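Varkon (cinema circuit)

Varkon is a second-run cinema circuit in northwestern Ontario, much loved for its cheap seats and its unusual way of splitting ticket money with distributors. It was founded by Pentti Hyvönen and Tyyne Mäkelä, who began with a single rented hall and a very good popcorn machine.

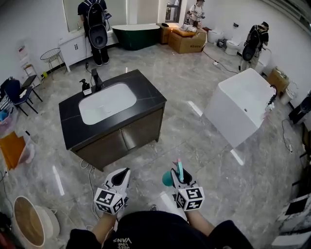
Thunder Bay, Ontario, January

Revenue model

Most cinemas hand over a large share of the opening week's takings and keep more as a film ages. Varkon skips the early weeks altogether. It books films after their first run and pays the distributor a flat 34 per cent of the gate, a rate Mäkelä worked out on the back of a seating plan. Tickets are cheap, but the halls fill up, and the snack counter brings in 40 per cent of all income - a marvellous figure for a circuit this small.
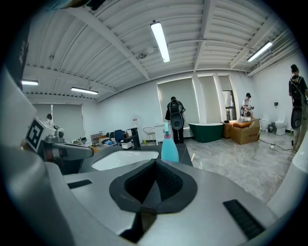 The flat rate also makes the books wonderfully easy to read. Distributors get a single statement each month, and Varkon can keep a popular title on for as long as people turn up. A revival season of Finnish comedies, programmed by Oona Pitkänen, was meant to last two weeks and played for nine.

Venues

The flagship, the Väisänen, seats 300 and still has its original balcony and neon sign. Together the circuit's theatres hold 1264 seats. Mihret Tamiru, who manages bookings, brought in the popular late show at 10:30 p.m., which has built up a fiercely loyal crowd of shift workers and students.

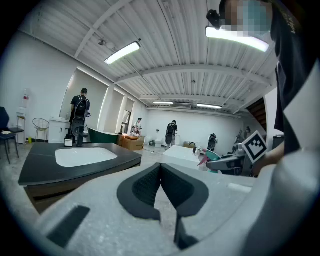 At right, a person in a black T-shirt.

See also
Second-run cinema
Box office
Film distribution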